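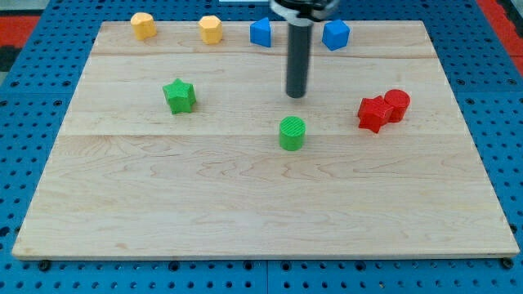
December, bench 2, 14.10

Board is back from the finisher and down on the Korkberg base. It sits with a blue border showing all the way round, which means my measurements were right, and I would like that noted because they were not right in October.

Maple, jointed from planks. Seams are faint but there, one across the middle and another further back. I asked Gakano for a board without visible joints and was quoted a price that made me fond of visible joints. The grain is busier than I ordered too, dark wavy streaks all over. Pretty. A pretty board was not in the spec.

Oil: one coat, 90 minutes, wiped off. Second coat tomorrow if the smell has gone by then. Somebody has written "NO" on the tin in marker and I can't tell whether it's advice or a label.

Blocks, current set:

Yellow octagons, the short ones. Fine. Flat tops, crisp facets, no complaints, will probably outlive the building.

Blue cube and blue triangular prism. The sloped face on the prism was sanded to 400 and I regret stopping there. Redo.

Green star. Five points, all still on it. The first version lost a point on the way from the printer to the shelf, a journey of four metres.

Green cylinder. Ridges on the top face, very fine, parallel, plain as anything once the light comes from the side. I said they would vanish with the slower top layer. They did not vanish. Options are (a) sand, (b) ironing pass, (c) call it texture. Leaning (c).

Red star and red cylinder. Keep ending up shoved together on the right. The points of the star catch on things, sleeves included. Try a 1 mm radius on the tips next time and see if it still looks like a star or like a biscuit.

Filament: the Brunet green is nearly out, 17 g left by the kitchen scales, so no second star from this spool. The red is Zodport and prints hotter than it says on the box. Added to the label, under the two earlier notes saying the same thing.

Layout for now: yellows and blues along the far edge, greens and reds across the middle, near half kept clear. It is the only clear surface in the workshop and I give it until teatime before there's a mug on it.

To do
- second coat
- prism, sand again, properly
- order green
- felt dots for the underside of the board (packet of 32 in the second drawer, or was)
- find out who wrote NO

16.40. Mug.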